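Timber stain blotching on blackwood?? help

ruairi_mack
Right so I've got a coffee table on the go, dark top panel with a raised border round it. Border is red gum, top is pine ply that I'm staining dark to go with it. Did two coats Saturday arvo and it looks like a cow. Blotches everywhere, one corner nearly black, middle still orangey. What have I done. Need it finished before the in-laws get here

zinash_m
Title says blackwood, post says pine ply?

ruairi_mack
Sorry yeah, blackwood is the COLOUR of the stain. Tin says blackwood. Timber is ply from the hardware place

Alun R
Pine blotches. Always has. Soft bits drink it, hard bits don't. Did you use a conditioner first? And what did you sand to?

ruairi_mack
No conditioner. Sanded to 240 then gave the corner a bit extra with 400 as it had a glue mark

Alun R
Well the corner being different is your sanding. Finer you go the less it takes, usually, but if there was glue or filler left it'll go patchy whichever way. Sand the lot back, 120 then 180, stop there. Conditioner or a thin coat of dewaxed shellac, let it dry, then stain.

yeshi.m
Disagree on sanding the lot back. It's ply. Face veneer is thin as paper on the cheap stuff and he's already been at it with 240 and 400. You'll go straight through and then you've got a glue line showing and no stain on earth fixes that. Ask how I know. Two bedside tables in the bin

Alun R
Depends on the ply. Decent stuff has plenty of face on it.

yeshi.m
He said hardware place mate

Alun R
Fair.

ruairi_mack
So do I sand or not sand

yeshi.m
Not. Go over it with a gel stain, couple of shades darker than what's on there. Gel sits on top more than it soaks in so it evens everything out. Wipe on, leave a few min, wipe off with the grain. Two thin coats. Overnight between, don't rush it like you did the first lot lol

Mihret T
Second the gel. I did a blanket box for my sister in July, freezing garage, gel took forever to dry but came up beautiful. Nearly three days per coat though so if it's cold where you are bring it inside

Alun R
Gel stain on top of blotch is just painting with extra steps. You lose the grain. If he wanted brown paint he could of bought brown paint.

zinash_m
Bit harsh. You only lose the grain if you leave it on thick. Wiped properly you still get it

Mihret T
Yep. Dark with the grain still faintly there is what you want I reckon, and the reddish border does the rest. Leave the red gum alone, just oil it. Colour idea for you, top dark, rim warm:

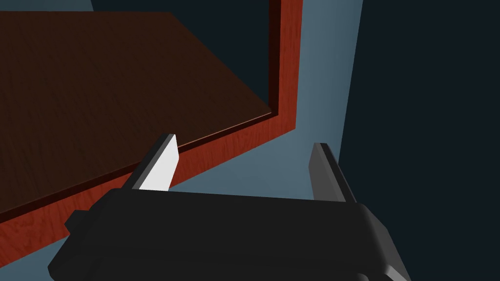

Deep brown panel, red-orange rim. Render, but same sort of combo

ruairi_mack
Oh thats pretty much bang on. Did you say oil on the red gum? I was going to poly the whole thing in one hit

Mihret T
Poly's fine too. Tougher for a coffee table tbh. Just mask the border before the gel goes anywhere near it, red gum end grain will suck up brown and you won't get it out

Alun R
Poly over oil based gel, make sure it's bone dry or it'll go milky. And test on an offcut first. Everyone skips the offcut.

ruairi_mack
I have one offcut and it's propping the shed door

yeshi.m
Prop the door with the tin

ruairi_mack
Ok. Gel, masked, brought it inside. First coat on the offcut looks heaps better, blotch mostly gone. Going the table tonight. Wife not thrilled re smell

zinash_m
Open a window! And hang the rags flat outside to dry, don't leave them scrunched up in the bin. Oily rags can catch fire on their own, not a myth

Alun R
Still say shellac first next time. But post it when its done.

Related threads
Red gum slab – oil or wax?
Getting PVA marks out before staining
Shellac for beginners, which flake
Best cheap orbital sander
Mitre gaps on a table border, fill or recut

Contact us | Forum rules | Privacy | Back to top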